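Ollum Remote Teaching System
Operator Guide

Section 8. Teaching the processor removal task

8.1 Scope

This section applies to operators who record demonstrations with the Hunamex hand controller. The task is to lift a desktop processor from its socket and set it in the grey fixture. Read Section 7 before powering the arm. All work is guided from the wrist view and the bench view together.
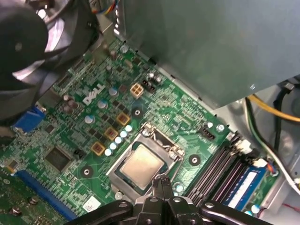 Operator Guide -- Page 91

8.2 Preparing the station

1. Confirm that the side panel of the computer is off and that the computer is disconnected from mains power.

2. Open the Rekevus recording software and select task code 479.

3. Set the controller scale to 8. At this setting the gripper moves slowly enough for close work near the socket.

4. Open the socket lever and load plate by hand, with the arm stopped.

CAUTION: Keep hands out of the case once the arm is enabled. The stop button must be within reach of the operator at all times.

8.3 The fixture

The fixture plate is fixed to an aluminum frame beside the case. Its position is stored in the station file. If the plate is moved, even slightly, the file must be updated before any further recording.
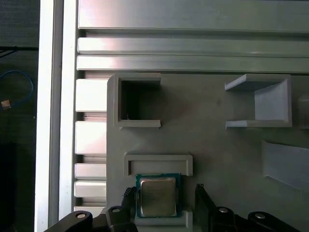
Release the processor only when it is level and supported by the holder. Open the fingers slowly and evenly, then back the gripper straight away from the plate. A processor that tilts on release must be reset by hand and the recording marked as failed.

8.4 Recording the grasp

1. Press Record. Wait for the tone before moving the controller.

2. Bring the gripper over the board and pause above the socket.

3. Lower the gripper with the fingers narrow enough to enter the retention bracket. Watch the clearance on both sides. Do not use the bracket as a guide for the fingers.
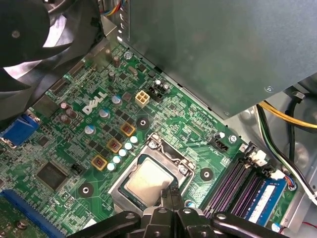

4. Centre the fingers on the processor and close them until the force bar reads steady. The limit is 100 on the display scale.

5. Lift straight up. Do not twist the wrist until the processor is clear of the bracket.

NOTE: Small corrections are acceptable and should be left in the recording. Long pauses are to be trimmed afterward in Rekevus.

8.5 Approach angle

The Boutros wrist mount allows the gripper to enter the case at a tilt. Operators should vary the approach between recordings, within the limits shown on the controller display.
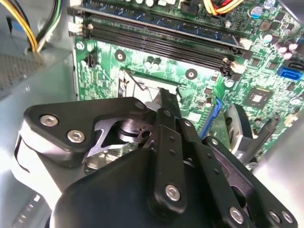 At steeper angles the finger links may hide part of the socket. Use the bench view until the processor can be seen again, and stop the arm if neither view is clear. Memory slots, latches and cables must not be touched at any point -- a recording with such contact is to be marked as failed.

8.6 Ending a session

Return the arm to its rest position and press Stop. Save each recording under the operator's own code. Disable the arm before reaching into the case.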